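Monday, late

What a day at the courthouse! I got to Primby before the doors opened, and there was already a line down the steps, people with thermoses and folding stools, a few with flags rolled up under their arms. 300 outside by lunchtime, according to the local radio. Only 90 of us got a seat in the gallery, and I was one of them (second row, left side, behind a pillar, but still!).

The case is the recount in Clomon. The regional council stopped it halfway through, and the opposition says it had no legal right to. I have read so much about this since December that I could follow nearly all of it. The first lawyer talked for two hours without notes. I filled 20 pages of my notebook and my hand is killing me. 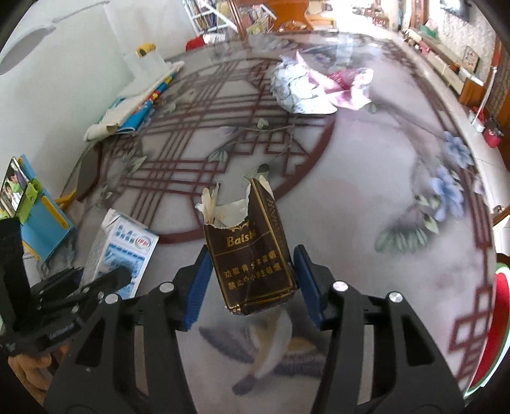
The afternoon session

Better than the morning, if that's possible. The judges asked real questions, hard ones, to both sides. One wanted to know who gave the order to lock the counting rooms, and in what form, and the council's lawyer had to ask for a short break before answering! The answer was that it was given by phone. You could feel the whole gallery lean forward.

Then came the Chaudhry ruling, which both sides love to quote. One side reads it as saying a count can never be paused, the other says it can if there's a risk to safety. I went in sure of the first reading and came out wobbling a bit. I want to read the full text again before the next session.

Walked back along the river with the evening crowd, everybody arguing and sharing snacks, complete strangers. I love this town when it's like that. The Fasatel building had the hearing on its big screen with no sound, and people were making up the words.

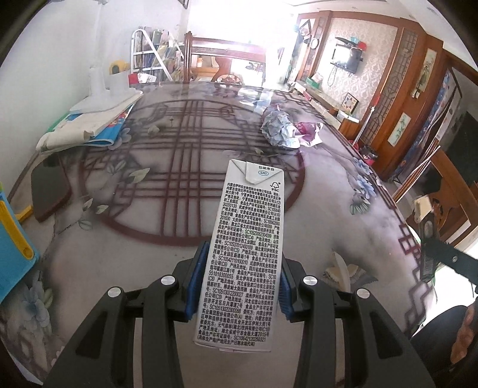 Back panel of a drink carton, table with the blue flowers

Bed now. They start again at nine and I want a seat on the other side of that pillar. Must buy a new pen on the way, and call the office about taking the rest of the week off.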